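Dalgleish Comedy Archive: Progress Report to the Trovbridge Fund
Reporting period: second half of the grant year
Submitted Monday, June 24, 2024
Prepared by Yu-ting Hsiao, Project Lead

Purpose of the grant

The Trovbridge Fund supports the cataloging and public release of the Dalgleish collection of television sketch comedy, with emphasis on political parody broadcast by regional stations. The collection came to the archive on videotape, with scripts, cue cards and production paperwork. Under the grant agreement, the archive is to transfer the tapes, describe each sketch separately, settle rights where possible, and open a viewing series to the public.

Cataloging

The collection holds 2,088 sketches. Of these, 516 now have a full catalog entry, giving cast, writers, air date and the public figures or events being parodied. Entries for the long-running weekly program Cletgate account for the largest share, as its production files are the most complete. Air dates for the earliest season remain uncertain. The station's own logs disagree with the printed listings in several places, and both dates are recorded in the catalog until the matter is settled.

Describing parody has taken longer than the original schedule allowed. Many sketches refer to local elections, council disputes and advertising campaigns that are no longer widely remembered. Catalogers have been asked to limit background research to one hour per sketch and to mark unresolved references for later review. This rule took effect in April and the rate of completed entries has improved.

Transfer and storage

Tape transfer continues in the order agreed at the start of the grant. Tapes with visible edge damage have been set aside for treatment by an outside laboratory, and a quotation for that work is included in the budget annex. Viewing copies are kept on desktop computers in the cataloging room, with preservation files held separately. The archive is reviewing its storage needs for the coming year and expects to ask for a transfer of funds from the travel line to the equipment line. The amount requested will fall within the limit that does not require a formal amendment. 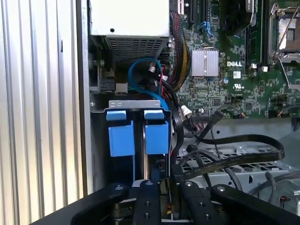

Rights and permissions

Khurram Minhas, who manages rights for the project, has written to performers, writers and musicians or to their estates. Permission has been granted in full for 63 sketches. The main obstacle is music. Sketches that use commercial recordings under the dialogue cannot be shown online without a separate license, and the cost of such licenses is outside the present budget. The archive proposes to release these sketches for on-site viewing only.

One writer has asked that three sketches be withheld during the writer's lifetime. The archive has agreed. The entries will appear in the catalog with a note on access.

Public program

The viewing series, titled Ident after the short station announcements that opened each broadcast, held its first two evenings this spring. The first was devoted to mock candidate debates and the second to parodies of breakfast television. Each screening was followed by a discussion with former cast members. Attendance figures will be supplied with the final report, when the full series can be compared. Audience comment cards asked most often for printed notes on the people being impersonated, and these will be provided from the third evening onward.

Matters for the Fund's attention

The archive requests approval to move the deadline for the complete catalog to the end of the following grant year. No additional funding is sought for this extension. The archive also asks the Fund to confirm the wording of its credit on the opening titles of released sketches, as two versions are now in use.

A revised schedule and the budget annex are attached.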